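Skillalero Outdoor Navigation Kit – glare and open pavement

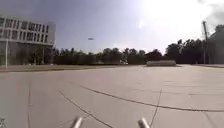 By Marleny Restrepo | Muner product pages | Updated May 2018

I get more mail about sun glare than anything else we sell, so let me tell you what we've been up to! Big open concrete is hard on a small robot. Bright slabs, dark joint lines and crack repairs running every which way, trees backlit along the horizon – the old software would take a long curved joint for a curb and stop dead.

The method in the current kit came from Orlando Benavides, and it's pretty simple. We train on the robot's own forward view, bumper posts and all, and we let the model see a washed-out sky as often as a nice even one. Then for each dark line it has to decide: is this flat, or will I hit it? Thin and flat, it keeps rolling. Anything it can't call, it slows down (I fought for that one).

We ran 209 outdoor routes with the February build and 200 of them finished without a hand on the remote. The other nine were mostly low sun straight ahead, plus one very confusing puddle. Training used 1,436 short clips, and Horațiu Ciobanu labeled more of them than he'd like to remember.

What you get: the navigation module, the trained model, a mounting plate and cables. It fits the Rekeck base as is. For an Ospina base you'll need the longer bracket, sold separately for $70.

Route logs are free if you want to check our numbers – just write to me or Orlando.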